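Graue Marmorplatte in der Küche: stumpfe Stellen und Ringe, was tun?

Küche & Haushalt > Arbeitsplatten und Böden

Fekadden
geschrieben im Dezember

Hallo in die Runde,

ich lese schon länger still mit und habe jetzt endlich selbst einen Grund, mich anzumelden. Wir sind im Herbst in eine Wohnung gezogen, in der die Vorbesitzer eine graue Marmorplatte mit weißen Adern hinterlassen haben. Ich war beim Besichtigen sofort verliebt, das gebe ich gern zu, und habe mir über die Pflege keinerlei Gedanken gemacht. Vorher hatten wir zwanzig Jahre lang beschichtete Spanplatte, da wischt man drüber und fertig.

Inzwischen haben wir neben dem Herd lauter matte Ringe, dort wo wohl mal ein Glas mit Zitronenwasser gestanden hat, und eine größere stumpfe Fläche, auf der ich (bitte nicht schimpfen) mit Essigreiniger gegen den Kalk vorgegangen bin. Mit der Hand fühlt man kaum einen Unterschied, aber wenn abends um 18 Uhr das Licht unter den Hängeschränken angeht, sieht man jeden einzelnen Fleck. Mein Mann sagt, das gehört so. Ich finde, das gehört nicht so.

Ein Betrieb hier aus der Gegend will für das Abschleifen und Neupolieren vor Ort 441 Euro haben, ein anderer hat mir gleich eine neue Platte aus Quarzkomposit für 2895 Euro ans Herz gelegt. Beides ist mir so kurz vor Weihnachten ehrlich gesagt zu viel Geld. Kann ich selbst etwas machen, ohne es zu verschlimmern? Und muss ich danach imprägnieren? Im Baumarkt stand ich vor einem ganzen Regal und bin mit leeren Händen wieder nach Hause gefahren.

Ganz lieben Dank schon mal fürs Lesen, ist doch länger geworden als gedacht!

Isah
hilfreichste Antwort

Liebe Fekadden,

erst einmal herzlichen Glückwunsch zur neuen Wohnung und keine Sorge, den Essigreiniger hat fast jeder mit Marmor schon mal in der Hand gehabt, ich auch. Marmor besteht im Wesentlichen aus Kalk, und Säure löst Kalk auf. Was du siehst, sind also keine Flecken im üblichen Sinn, die man herausputzen könnte. Die polierte Oberfläche ist an den Stellen angeätzt und wirft das Licht anders zurück. Deshalb fällt es dir auch erst bei der Schrankbeleuchtung auf. Bei grauem Stein sieht man es übrigens etwas deutlicher als bei ganz hellem.

Wie stark es stört, hängt sehr davon ab, wie man in der Küche lebt. Sobald Geschirr und Kochzeug auf der Fläche stehen und von irgendwoher Schatten darüberfallen, achtet das Auge auf die Adern und auf die Sachen, die dort liegen.

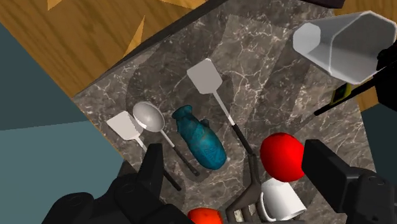 So würde ich vorgehen

Zuerst alles abräumen und die Platte mit lauwarmem Wasser und einem Tropfen pH-neutralem Spülmittel gründlich abwischen, dann mit klarem Wasser nach und mit einem weichen Tuch trocknen. Lass sie über Nacht in Ruhe. Manches, was man für eine Ätzstelle hält, ist nur ein Film aus Fett und Seife, und der ist danach weg.

Sind die Ringe am nächsten Tag noch da, besorgst du dir ein Marmorpolierpulver. Fang an einer Stelle an, die man nicht sieht, bei uns war das hinter dem Brotkasten. Etwas Pulver und ein wenig Wasser mit einem Filzpad in kleinen Kreisen einarbeiten, immer schön feucht halten, nach ein paar Minuten abwischen und schauen. Bei mir hat es an der schlimmsten Stelle vier Durchgänge gebraucht, und ich hatte am nächsten Tag ordentlich Muskelkater im Oberarm. Die Packung hat mehr als gereicht, es ist immer noch etwas davon im Keller.

Bei der großen Fläche wäre ich vorsichtiger. Von Hand wird das selten gleichmäßig, und dann hast du statt einer matten Stelle eine gescheckte. Da würde ich mir den Betrag für das Polieren vielleicht doch für das Frühjahr zurücklegen und bis dahin ein großes Brett daraufstellen. Wenn dir ein seidenmatter Look gefällt, frag den Betrieb auch danach. Auf einer matten Oberfläche fallen neue Ätzstellen viel weniger auf, und man ist beim Kochen entspannter.

Und die Imprägnierung?

Die hilft gegen Öl, Rotwein, Kaffee und Ähnliches, weil der Stein dann nicht mehr so schnell saugt. Gegen Säure hilft sie leider nicht, das wird oft durcheinandergebracht. Ob sie nötig ist, merkst du mit ein paar Wassertropfen: Wird der Stein darunter nach einer Viertelstunde dunkel, ist eine neue Imprägnierung fällig. Bitte immer erst nach dem Polieren auftragen und den Überstand gut abnehmen, sonst klebt es (eigene Erfahrung, sehr unschön).

Zitronen, Tomaten, Essiggurken und Wein kommen bei uns nur noch aufs Brett oder auf ein Tablett. Nach zwei Wochen denkt man nicht mehr darüber nach.

Viele liebe Grüße und gutes Gelingen!

255 Personen fanden diese Antwort hilfreich

Farard

Nimm Backpulver mit Wasser und ein altes Tuch, hat bei meiner Mutter immer geklappt. Die hatte allerdings Granit, glaube ich.

Eslow

Backpulver bitte nicht zum Polieren, das scheuert und bringt den Glanz nicht zurück. Als Paste gegen einen Ölfleck kann man es mal versuchen, das ist aber etwas anderes.

Ansonsten kann ich Isah nur zustimmen und möchte noch anfügen: Schau dir auch die Fuge zur Wand an, wenn du schon alles abgeräumt hast. Bei uns war das Silikon hinter der Spüle spröde, und da zog die Feuchtigkeit in die Kante. Beim Erneuern unbedingt Natursteinsilikon nehmen, das normale gibt auf Marmor gern dunkle Ränder, und die bekommt man kaum wieder heraus. Wir haben den Fehler im Bad gemacht und leben seitdem damit - der Seifenspender steht jetzt eben genau dort.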